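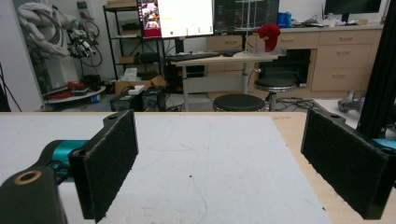
Finding the useful part of a demo: my semester project on Huvis

What I set out to do

When I signed up for this project I figured I'd be training a policy by week three and showing off a folded cloth by the end. Instead I spent most of the semester writing a tool that cuts recordings into pieces, and I ended up liking it a lot more than I expected to (my roommate is very tired of hearing about it).

Our group at the Jovholm lab collects cloth handling demos with a hand-held gripper that has a camera on it. You squeeze it, pick up a cloth, do your fold, put it down, and the software gets the video plus a pose track of where the gripper went. The trouble is that a recording is full of other stuff. People walk up to the table, wave the gripper at nothing, grab the cloth badly, let go, try again. If you feed all that to a policy it learns the dithering too. Before my project, somebody would sit down and mark the start and end of every grasp by hand in Yensuk, our labeling viewer, and I was one of those somebodies last summer, so I had motivation!

Huvis is my attempt to do that marking automatically. It takes a recording, works out how far open the fingers are at every step, guesses whether there's cloth between them, and writes out segments that the training code can load directly.

How it works

The first stage is finger opening. There's no encoder on the gripper, so everything has to come from the image. The nice thing about a camera that rides along with the gripper is that the fingers always move along pretty much the same path in the picture. The pads themselves are black and a bit of a pain to track against a dark background, but the colored joints next to them stand out well, so I track those and convert the distance between them into an opening value. I threshold on hue, clean up the mask, take the largest blob on each side and smooth the result. It's very old-school vision and I'm fine with that. It runs on my laptop with no GPU.

Sometimes one joint disappears, usually when cloth flops over it or the finger swings wide enough to leave the view. My first version just held the last value, which gave me long flat stretches that looked exactly like a steady grasp. Terrible! Now a missing joint gets marked as missing, and if only one side is gone I mirror the other side (the fingers are linked, so they move together) and lower the confidence.

The second stage decides whether the gripper is holding something. Opening alone doesn't tell you, because thin cloth squashes down to almost nothing and a closed empty gripper looks nearly the same in the numbers. So I crop a patch around the fingertips and run a small classifier on it. I labeled 800 patches for this, over several evenings and a truly silly amount of cereal. Most of the labeling time went into the in-between moments, where the pads are touching the fabric but haven't closed on it yet. I wrote a rule for myself: if I couldn't decide in a couple of seconds, it went in a third class called "unsure" and stayed out of training.
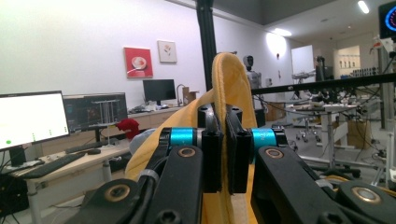
The third stage puts the two signals together. It's a tiny state machine with four states – open, closing, holding, releasing – and it has to see the same evidence for 10 frames in a row before it will switch. That one number took me longer to pick than I'd like to admit. Too low and every wrinkle sliding across the patch causes a flicker. Too high and quick regrasps vanish completely, and regrasps are all over cloth data, so that hurts.

After that, segments get padded on both ends so the approach and the letting go are included, and everything is written in the Samton format our training scripts already use. I didn't want anybody to have to change their loader for me.

Testing it

I held back 17 recordings that I never looked at while tuning, and compared Huvis with hand labels. In most of them the segments lined up well enough that I'd have trained on either version without worrying. The leftover mistakes fell into two piles.

The first pile is color. If the cloth is anywhere close to the joint color, the blob finder happily grabs cloth. Yellow and red are no trouble. I tried a teal dish towel from home as a mean test and it went off the rails right away. Limiting the search to the strip of the image where a joint can physically be helped a good deal, but it didn't fix it.

The second pile is slow starts. Some people close the gripper very gently, and then the start of the grasp can come out up to 20 frames late. The padding hides most of that. I'd still like to go back over the signal in reverse after the first pass and pull the start time forward, and I have a half-working branch that does it.

Speed turned out fine. It gets through a recording faster than real time, so I can kick it off and go get lunch.

Things I'd do differently

I should have written the side-by-side viewer first. For weeks I was staring at printed numbers, and then I spent one afternoon adding a Yensuk panel that plots the opening under the video, and I found three bugs before dinner. One of them was that I'd swapped left and right in the mirroring code, which had been quietly wrong since my second commit.

I'd also version the labels from the start. I changed my mind about what counts as "holding" partway through (does a corner pinched by one edge of the pads count? I now say yes) and had to redo a chunk of patches that I couldn't easily tell apart from the newer ones.

What's left

The reverse pass needs finishing, and the config file needs comments that make sense to people who aren't me. I also want to try the classifier on stiffer things like felt and paper, where the patch should look quite different once the pads close. The code is on the group server under huvis, and the readme has the install steps and one short recording to try it on. If the color mask comes up blank, check the white balance setting first. It was that for me nearly every time.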